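Platlow Episode Wiki: Contributor Set-up Guide
Section 3. Adding a voice actor page

Last revised Jan 15, 2018 by Tsion Adugna

Read this before you make your first cast page. The old guide said the template "does most of the work for you". It doesn't. It puts in the headings and leaves you to fill them with things that may or may not be right, and most of the mess we clear up each April comes from people who trusted it.

Before you start

You need an account that is at least 3 days old and an episode where the actor's name appears in the closing credits. A name on a fan list is not enough. Neither is an actor's own website, which may list parts that were recorded and then dropped.

3.1 Creating the page

1. Search for the actor's name in full, then by surname only. Try it without accents too. We had two pages for Þröstur Lauritsen for most of a year, one spelt with a Th, and they disagreed about which series he joined in.
2. Choose New Page and type the name exactly as it is credited.
3. Pick the Cast template. Ignore the one called Cast (Quick), which leaves out the source box.
4. Fill in the opening line: name, nationality, and what the person mainly does for a living. One sentence. If you find yourself writing "beloved" or "legendary", take it out.
5. Under Roles, enter the character and then the episode title in quotation marks. The template will offer to fill in the episode number. Check it against the episode page, as it still counts the Shabalala special as a normal episode and everything after that comes out one too high.
6. Press Preview. Saving without a preview works, but broken links won't show up until somebody else trips over them.

Note: Pages under 200 characters are marked as stubs automatically. Padding a page to lose the mark is pointless. A short page with one correct role on it is fine.

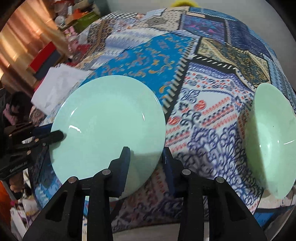 3.2 Guest parts and uncredited voices

This is where I would ask you to slow down. "It sounds like him" is the reason given for 11 of the claims now sitting on the disputed list, and I don't believe any of them.

1. If the part is credited, add it as in 3.1.
2. If it is uncredited but the actor or the studio has confirmed it, add it with the word "uncredited" in brackets and link to the interview.
3. If neither applies, put it on the talk page and leave it there.

Crowd voices in the Siretbridge episodes are a separate problem. The credits give a block of names with no characters beside them. List the episode only, and leave the character field empty. The template will complain. Let it.

Caution: Do not use Merge to join two actor pages. It is supposed to keep both histories and in my experience it keeps one. Copy the text over by hand and ask an admin to redirect the spare page.

3.3 Categories

1. Add "Cast" and either "Main" or "Guest", never both.
2. Add the series category.
3. Do not add "Stistby residents". That is for characters, though the suggestion box will keep offering it.

The category count may take up to 35 minutes to update. If your page is still missing after that, open it, change nothing and save again.

For photographs and quotes, see Section 4.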